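**Divided bin for the odds and ends, keep it or split it up?**

**burnmont_attic** wrote:

Hi all! We moved to Sturkwood in January and I'm still finding homes for the little stuff (you know the kind, too good to toss and too odd for any drawer). What I've got is one big gray bin with a divider across it, and I've been going back and forth on whether one bin is even the right idea. My sister swears by small boxes with lids. I like being able to look down and see everything at once.

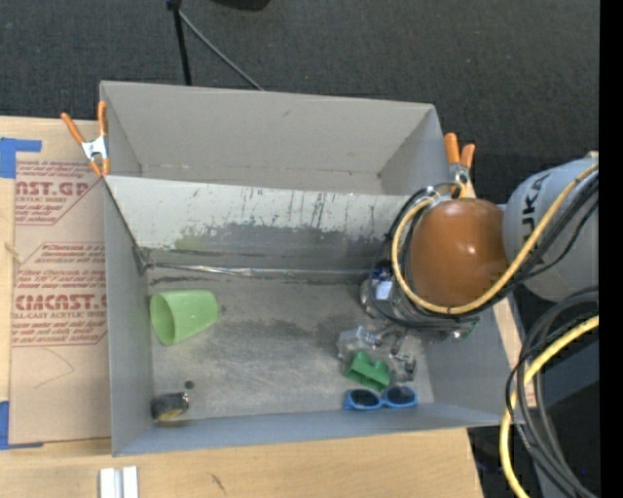 So the front part gets whatever turns up during the day, and the back part is meant for things that are leaving the house, once I make up my mind. The tape measure I want every single time I hang a shelf, so maybe it shouldn't be in there at all? And sunglasses next to a green block seems like asking for scratched lenses.

**pegboard_pat** wrote:

Tape measure goes on a hook by the door, no question. Sunglasses in a soft pouch, and then they can live wherever you like. I'd keep the bin, it's a nice size, but that divider is pretty chewed up. A strip of shelf liner would cover the scratches.

**brincombe418** wrote:

Have to disagree with Pat on the liner, sorry! I lined mine and it peeled within 2 weeks, and then I had crumbs under it as well. Scuffs never hurt anybody. I'm with your sister, though: I went to 6 lidded boxes and I haven't dug for anything in over a year.

**pegboard_pat** wrote:

Did you wipe it down with rubbing alcohol first? Mine's been on for 3 years.

**brincombe418** wrote:

Dish soap. Okay, maybe that was it.

**burnmont_attic** wrote:

Hook is going up tonight, and the cup's going back to the kitchen. Still thinking about the lids!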